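12月3日 夹爪对比，塑料瓶和杯子

今天把 Clarketti 和 Moredby 两副平行夹爪都过了一遍。起因是八月那次选型会上，我信誓旦旦地说“两家差不多”，Huiling Dong 把这句话记进了纪要，并且至今没有删的意思。

条件
控制器统一用 Shi 那台，固件不动。夹持力上限先设 40 N，后来改到 12 N，原因见下。腕部相机和固定相机都开，时间戳对齐还是靠脚本，脚本还是 Kipchumba Makori 写的那个，注释里有一句“暂时这样”，已经暂时了很久。

过程
1. 上午 Clarketti。40 N 夹软塑料瓶，瓶身凹进去，弹回来的时候把自己弹出了夹爪。力控曲线倒是很漂亮，贴在共享盘里了，供大家欣赏。
2. 降到 12 N，连抓 5 次，没掉。第 5 次放下时瓶底先着一边，晃了两下站住了，算过。
3. 换 Moredby。换指尖花的时间比测试长，螺丝头是它家自己的规格，扳手在 Pritivano 的箱子里，别问为什么在那儿。
4. Moredby 的指尖行程读数有零漂，每次上电都不一样。重新标定以后好一些，“好一些”的意思是我不再骂它了。
5. 腕部相机曝光锁死在手动。自动曝光遇到白桌面就往下压，黑色指尖直接糊成一块，纹路全没了。
6. 半透明的瓶子，深度图照例是一个洞。改用 RGB 分割加桌面平面反推高度，瓶口位置勉强能用。固定相机那边靠标签找瓶子，稳得多，前提是标签朝着它。

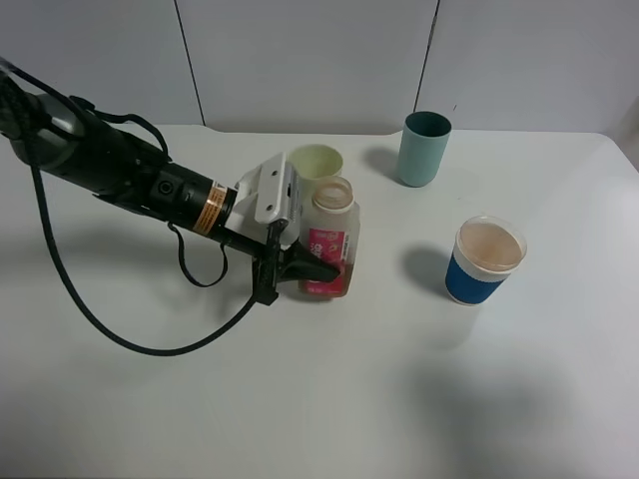
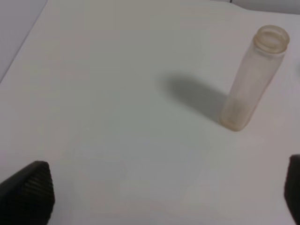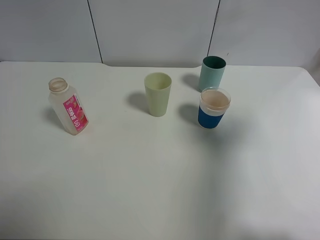
三张都是白桌面，分割阈值就是照着这种底色调的，换桌子要重调。

问题
线缆。夹爪旁边那圈黑线垂得太低，腕关节转到大角度时会扫桌面。扎带能解决，我上次也是这么写的。
瓶子后面挨着杯子的时候，固定相机的分割会把两个连成一块，抓取点跑到中间的空气里。Kipchumba 建议加遮挡判断，我建议先把杯子挪远点，两个建议都记下了，看谁先懒得动。
装着东西的杯子今天没碰，控制器离桌子太近，我还想保住它。

下一步
- 12 N 定为软瓶默认值，写进配置，别只写在这里。
- Moredby 上电零漂，发邮件问厂家，附日志。
- 耐久跑 1,000 次开合，两副都跑，空载，夜里跑。
- 扳手还给 Pritivano 的箱子，或者再买一把。
- “两家差不多”这句话，等耐久数据出来再找 Huiling 谈删除事宜。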